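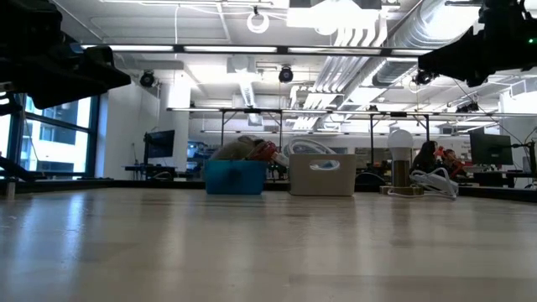
2022-06-07 Incident coding, second pass

Reran the Kilska feed against the April hand-coded set. The Fluveck people claim their extractor separates "shots at an occupied vehicle" from "shots at an empty one". I don't believe it yet. Of 1,686 wire reports, 522 came out as armed attacks, and more than 132 of those look to me like the same handful of events reported by different agencies. A car shot up on a road becomes two cars if one paper says evening and another says night.

Also, "gunmen" gets coded as "militia" wherever a party is named in the same paragraph. The report doesn't say that. Somebody's guess has been turned into a column.
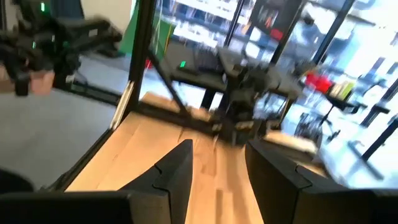

Checked the stone-throwing entries next. Location is the weak part. If the text gives only a district, the tool puts the event on the district's main town and marks it as certain. Pranska does the same but at least leaves the confidence field blank, and I would take a blank over a made-up value.

Kekeli Boateng thinks the duplicates will wash out once we group by day. Maybe. Reports filed after midnight carry the next day's date, so I doubt it. Asked for the grouping to be run both ways before anyone draws a trend line.

The Camargo summary says attacks on officials are "sharply up". Up from 2, as far as I can find. Not quoting that.

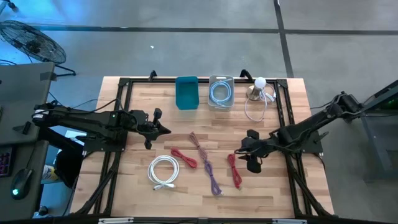
Bench with both arms, 2022.

To do: pull the duplicates by hand, reset "militia" to "unknown" where no group is named as responsible, ask Fluveck what they trained on. Asked once already, no answer.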